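Kitside Forum > Hands and Wrists > Trigger finger: second shot or surgery?

grastomis
My ring finger started locking in August. Mornings were the worst, and I had to pull it straight with the other hand. I had one steroid shot and it worked for 5 weeks. Now it clicks again and the doctor is offering a second shot or the release surgery. I'm 46 and not diabetic. What did other people do?
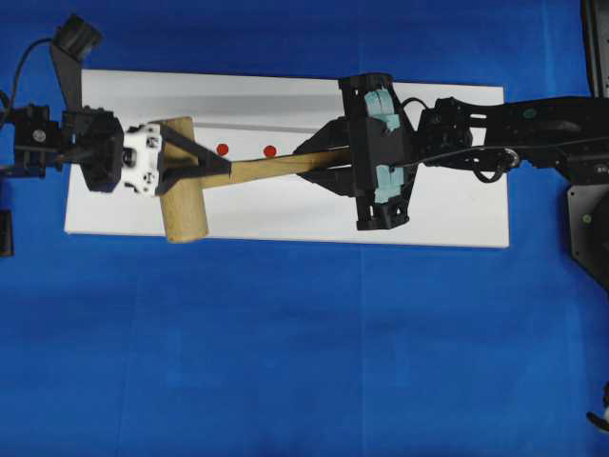

vorkora
I'd take the second shot first. Mine wore off too, and the next one has held ever since. You can still have the surgery later.

grastomis
Did the second one hurt as much? The first was bad for a minute and then my palm ached for two days.
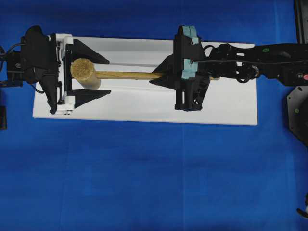
Mallet and white board on blue cloth.

csizmadia
I disagree with vorkora. I had three shots over a year and each one did less than the last. The surgery was done under local and I was home for lunch. I wish I had skipped the last two shots. My copay was $249, so check yours before you book.

vorkora
Three is more than my doctor would give. I said two. And to answer the question, yes, it hurt the same.

csizmadia
Fair enough. I should say the scar was sore for a long time. I couldn't lean on that palm or open a tight jar

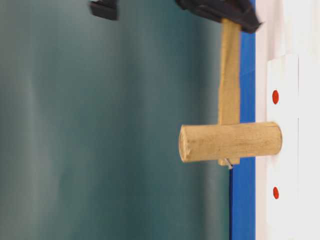
until the stitches had been out for a month. The locking stopped the same day, though, and it hasn't come back.

grastomis
Did either of you try a splint?

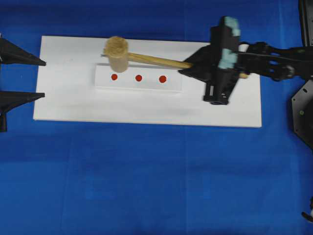

Block with three red dots.

vorkora
I wore one at night for 60 days. It helped with the mornings and did nothing for the rest of the day.

grastomis
OK. I'll ask for a splint and think about the shot. My next appointment is at 9:30 and I'll post what she says.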